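About Plurndale Sorting Room

Home | About | What we take | Opening times | Schools and groups | Contact

Plurndale Sorting Room takes in drinks containers from homes, cafés and schools in Jendcombe and the villages on the Plurndale side of the river. We sort them by material, bale them and send them on. We are a small company with 4 paid staff, and we work from a single unit at the lower end of the Stendo yard, behind the tyre place.

How we started

The business began as a bottle round. Athanasiadis, the family grocers on the high street, wanted somewhere to send the empties from their café tables, and the two pubs nearby asked to join in. Glass was most of the work at first. We stopped taking glass when the council put its own banks in the car park, and since then we have handled cans and plastic only.

We now collect from 40 regular stops. Most are on a weekly round and the rest ring when their sacks are full. Last year the public side, meaning people who bring their own bags to the hatch, came to 854 visits. Saturday is the busiest day for this and there is often a queue before we open.

What we take

Drinks cans, crushed or whole. A crushed can is fine and takes up less space in your bag.
Clear plastic drinks bottles, with the label left on.
White and coloured plastic bottles, including milk bottles and most bathroom bottles.
Bottle tops, if they are screwed back on.

What we can't take

Glass, cartons, aerosols, plastic trays, carrier bags, and anything that has held oil, paint or garden chemicals. Please don't put these at the bottom of a sack and hope for the best – we do open every one.

How the sorting is done

Everything is tipped, shaken out and looked over before it goes anywhere near the baler. Cans go one way, clear plastic the second and opaque plastic the third. Clear and white bottles are kept apart because the buyers pay different prices for them, and a load with the two mixed is paid at the lower rate.

Anything with liquid left in it is emptied at the sink first. A quick rinse at home saves us a lot of time, although you don't need to scrub anything or soak the labels off.

The sorting tables are grey and flat-topped. Gloves, spare sacks and the marker pens are kept close to hand, and the tables are wiped down at the end of each shift.
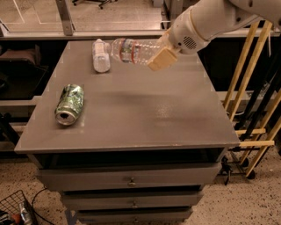 Clear bottle, white bottle and crushed can at a grey table with drawers.

Schools and groups

We run a sorting session for primary classes in term time. Each group gets a mixed bag of containers and a table, and the children decide what belongs with what. It lasts an hour and there is no charge within Jendcombe. June fills up early, so please book before Easter if you can.

We also lend out sack frames for fêtes and sports days. A frame holds 130 litres – enough for a small event if the cans are squashed.

Finding us

Come in by the Stendo yard gate and keep left. There is parking for a few cars beside the hatch. Please don't leave bags outside when we are closed, as the wind takes them into the brook.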